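4.2 Shop-floor task: desktop computer assembly 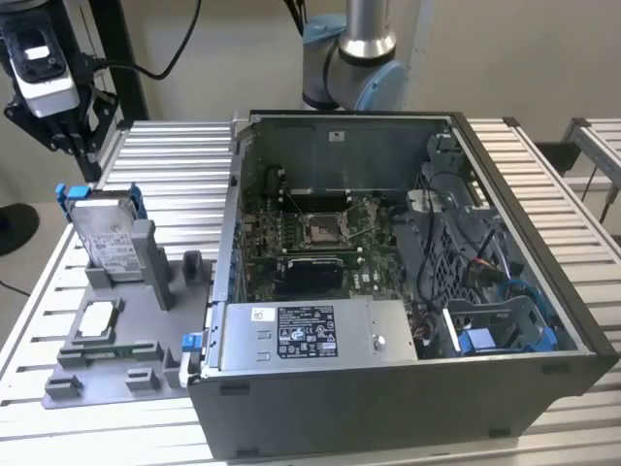

Figure 2. Work cell with the open computer tower and, to its left, the tray holding a hard drive and a small square chip-like part.

The Clurwood trials covered 147 attempts, of which 66 were finished without help. Most failures came at the last few millimetres — the arm reached the right place but pushed at a slight angle. Loose cables made this worse. We would not yet leave such work to a machine alone.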